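Sandergate Community Help > Making Games > Release and Publishing

Should I put out a free demo before launch, or keep it for a festival?

Asked in July. 3 answers. Marked as solved.

I'm a solo developer working on a small first-person puzzle game set inside one house. It's my first paid release. The store page has been up since spring and has 72 wishlists, nearly all from people I know or from one post on the Evumow forum that did better than expected.

I have a demo that's more or less ready. It covers the kitchen and the hallway and takes 19 minutes if you don't get stuck. My plan was to hold it back for the Pandthorpe online showcase, as they like demos that haven't been out before. But the showcase isn't until autumn and I don't know if I'll get in. If I don't, I'll have sat on it for months for nothing.

The other worry is that the demo gives away one of the better puzzles. The full game is only 3 hours long, so there isn't much to spare.
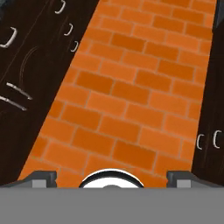
I've had a handful of friends play it and they all finished, but they knew roughly what sort of game it was going in. I'd like to see what strangers do with it. I've also got no marketing budget to speak of, so whatever I do has to be free or close to it.

Has anyone released a demo early and regretted it? And does it matter if it changes a lot between now and launch?

Edit: it's PC only, and I'm using Molefe for the engine, in case that makes a difference to how demos are packaged.

Answer 1 (accepted)

Check the showcase rules first. Last time I entered Pandthorpe the wording was that the demo must not have been on a public store page before the event. It didn't say anything about testers. So you can do both: run a closed playtest now with sign-ups through your page, then make the demo public when the showcase opens, or on the same date if you don't get in. Read this year's version though, as they do change it, and email them if it's unclear. They answered me within a couple of days.

On whether it's worth holding back: with 72 wishlists I would. A demo doesn't bring people to your page by itself. It helps turn visitors into wishlists once they're there, and at the moment you haven't got the visitors. I put mine out on a Wednesday with no event behind it and it got a small bump for two days, then nothing. The showcase six months later brought in 2000 wishlists, and by then several streamers had already looked at the old build and moved on. I can't prove they'd have covered it otherwise, but I'd have liked the chance.

For the puzzle problem, make one just for the demo. It doesn't need new rooms. Use the same kitchen, move the key item and change the solution. I spent a weekend on mine and people who bought the full game were pleased it wasn't a repeat. It also means you can make the demo end where you want it to — mine used to stop in the middle of a corridor, and half the feedback was people asking if it had crashed.

Changes between demo and launch are fine. Put a line on the title screen saying it's a work in progress, and make sure the saves don't carry over unless you really want to support that.

Two things specific to Molefe. Build the demo as a separate project with the later levels removed, otherwise the files are all in there and somebody will dig them out. And give it its own save folder, or it will overwrite the full game's settings.

Answer 2

I'd just release it. You learn more from a hundred strangers than from any showcase. Mine's been up for a year and I've fixed loads because of it.

Reply from the asker: Did it affect sales at all?

Not out yet so can't say.

Answer 3

Agree with the first answer about the separate demo puzzle. I'd also cut it down a bit. Nineteen minutes is fine at home but if any event wants to show it on a stand they'll ask for ten. Put a wishlist button on the end screen and on the pause menu, as plenty of people quit before the end and never see the last screen.

Comment from the asker: Thanks all. I've emailed Pandthorpe and they say a closed playtest is fine as long as the sign-up is by request. Going with that and starting on a new kitchen puzzle this week.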